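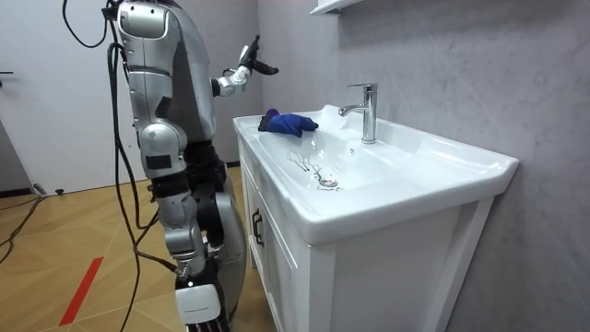 Bimthorpe is 17 miles from us, and I had put off the trip all winter. The Vustell works opened its doors to the public on 5 February 2026, and as our own bathroom is due to be redone in March, I drove over in the morning and stayed until they closed.

Parking is behind the main building. You sign in at the side entrance, get a sticker and wait for a group. Mine was led by Elba Maldonado, who has worked in the casting shop and now runs the fitting side. She speaks clearly and doesn't rush, which helped, as the first hall is noisy.

We began with the molds. The slip is poured in, left to stand, and the extra is drained off. The raw pieces are gray and soft enough to mark with a thumbnail, so we were asked to keep our hands to ourselves. After drying they are sprayed with glaze and go to the kiln. I asked how much a basin shrinks in firing and was told enough that the molds have to be made well oversize. Rejects are stacked by the back door. Most had a hairline crack near the drain hole or a rim that had pulled out of flat.

After a coffee break we went on to the fitting rooms, the part I had come for. The vanity basins are all one piece with the countertop, a flat rim running into a wide, shallow bowl. I like that there is no joint to clean between bowl and top. The one I spent the most time on had a chrome drain and a single-lever faucet set at the back, with the lever on top and a fairly short spout. There were dark streaks and water marks in the bowl around the drain, and white gloss shows every one of them. We have hard water at home, so I made a note of that.

A shallow bowl also means less room under the spout. I wash my hair in the sink now and then and would find it tight. Octavio Alarcón, who was answering questions on that side, suggested the Letia, which is deeper but needs a wider cabinet. The Tapia is the plainer model and costs 570 dollars with the faucet. Delivery is extra, and you have to find your own plumber.

The tour took 2 hours. There is a small seconds shop by the exit, cash or card, but nothing in our size. I took the price list and the template for the Tapia so we can check it against the wall before ordering. Wear closed shoes if you go, and bring your measurements, including where the pipes come through.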